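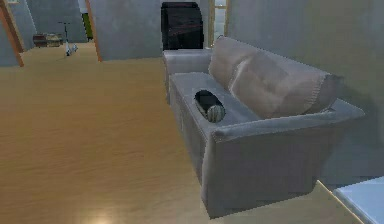

Boldale Harbour Office: Berthing and Visitor Services

Report of a visit to Åberg Marina

Published 7/5/21

Two members of the Berthing and Visitor Services team visited Åberg Marina at the invitation of its harbour master, Kiyoshi Hirano. The visit was arranged to look at the way a larger marina receives visiting boats in the busy part of the year, and to bring back any practices which might be of use at Boldale before the new pontoons open.

The marina

Åberg lies on the northern side of the estuary, behind a stone breakwater which was lengthened when the old fish quay closed. It has 600 berths, most of them let by the year. Visiting boats are placed on the outer pontoon, where there is enough depth at all states of the tide for the yachts that call on passage. The fishing boats still working from the town keep their own wall and have priority in the entrance channel, an arrangement painted in large letters on the board at the pier head.

The party was met at the gate and taken first to the harbour office. The office looks directly down the channel. The duty officer keeps radio watch and handles berth bookings from the same desk, and the day's arrivals are written on a board that can be read from the door. Mr Hirano explained that the board had been kept after the booking system came in because the pontoon staff prefer it.

Arrival of visiting boats

Skippers call on the radio from the outer buoy and are given a berth number and the side on which to place their fenders. A member of staff then walks down to take the lines. Payment is left until the crew have made fast and had time to settle, and may be made at the office or by telephone. Boldale at present asks for payment on arrival, and our team considers that the Åberg practice gives visitors a better welcome.

Each boat receives a single printed sheet showing the tide times, the gate code, the nearest shops and the bus to the railway station. It is reprinted every week. We were given a copy, and it has been passed to the front desk at Boldale.

Pontoons and services

The outer pontoon was renewed last January with units supplied by Grultex. The decking has a coarse surface and the cleats are set further apart than ours, which the staff said had caused some difficulty for smaller boats. Extra mooring rings have since been fitted at the inshore end. Water and electricity points stand at every second finger, and hoses are left coiled on brackets.

The showers and laundry are in one building at the head of the main bridge. It is cleaned in the early morning and again before the evening arrivals. The fuel berth is open for 14 hours a day in the season, with a bell to call the attendant. Waste oil is taken at the boatyard next door, which is run separately, and skippers are sent there with a slip from the office.

The regatta

Åberg holds its regatta under the name of the Bresura Cup. Racing takes place in the bay over two days, with classes for dinghies, cruisers and the local rowing boats. Visiting crews berth free on the night before the first race on condition that they enter by post or at the office in good time. The harbour office issues a plan of the moorings to every entrant and closes the inner slipway to trailers while the starts are being run.

Much of our discussion concerned safety boats. Åberg provides five of these, each with a named helmsman and its own radio channel, and they are on station before the first gun. Boldale has relied on club boats for the same purpose. Mr Hirano kindly offered to send us the written orders which his crews use, and these have now arrived.

Matters to be taken forward

The team has proposed that Boldale adopt the weekly visitor sheet and that payment after mooring be tried on the town pontoon for the length of the summer. The spacing of cleats will be raised with the contractor before the order for the new pontoons is placed. A return visit by Åberg staff has been offered, and the date will be settled once the dredging timetable is known.

The Harbour Office thanks Mr Hirano and his staff for their time. Berth holders who wish to read the safety boat orders may ask for them at the front desk during office hours.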